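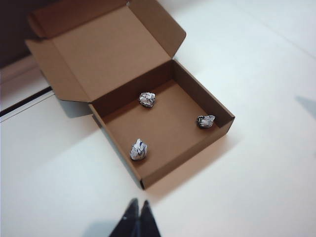
Most problems in a tabletop pick-and-place routine come from the setup rules, and most setup rules are skipped because they look too simple to write down. These are the ones we use at Vandcombe for small-part handling with a wrist camera. They cover the work surface, the container, the test pieces and the approach. A shallow cardboard mailer box with the lid folded fully open is a good container to learn on, and crumpled foil balls spread out across its floor are good test pieces, each one shaped a little differently from the next. If your routine can handle those, it will have an easier time with regular parts.

You need a robot arm with a two-finger gripper, a camera at the wrist, a plain matte table, and a log sheet. Our cell runs Zirkon control software, but nothing here depends on it.

## 1. Write the cell sheet first

Before power goes on, fill in one page for the cell. It should list:

- who may run the arm, and who may change its program
- the speed limit for teaching and the speed limit for running
- the location of each stop button
- the outer edge of the work area
- the program number (ours is 721)

Keep the sheet at the cell. A copy on a shared drive does not count. Anyone who edits the program initials the sheet the same day.

## 2. Set the container

Put the box down so that the open lid stands on the side away from the arm's approach. The lid is the tallest part and the easiest thing to hit. Treat it as a wall in the program, with its own keep-out zone, even though cardboard will give way if touched.

Mark the box position with tape at two outside corners. If the box shifts during a run, stop and put it back by hand with the arm paused. Do not correct for it in the program.

## 3. Place the test pieces

Leave room around each piece for both fingertips. For the first runs, keep the pieces off the walls. After that, move one against a side wall on purpose, because real parts end up there – and a routine that only works in the middle of the tray isn't finished.

Replace foil pieces when they get flattened. A flat piece changes the grip height and makes your log hard to compare.

## 4. Check the light and the shadow

A foil surface throws bright spots, and the gripper throws a shadow. Both can fool a vision routine. Drive the arm slowly over a bare part of the table and look at the wrist view. The gripper's shadow can be larger and darker than you expect, with the shape of the fingers in it and sometimes a thin curve that looks like a cable. Make sure the detector does not report any of it as an object. Do this again whenever a lamp is moved.

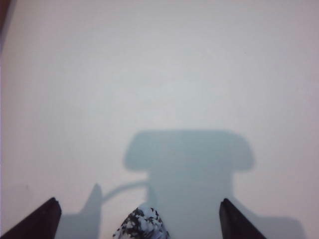
## 5. Run at teaching speed

Use the teaching limit from your cell sheet for the first 41 cycles. Keep one hand near the stop button and the other off the table. Open the fingers fully before each descent, go straight down, close, and lift straight up before any sideways move.

If a pick fails, let the arm return to its start point before you reach in. Yulan Xiao added this rule in July, and it applies to everyone, including the person who wrote the program.

## 6. Log and release

Log every failed pick with the position of the piece and what the arm did. A routine is released to running speed after 400 cycles with no contact with the box walls or lid. Contact of any kind sets the count back to zero.

Released routines are checked again after a change of gripper fingers, camera, table or lighting. Store the log with the cell sheet.

Last revised April 2023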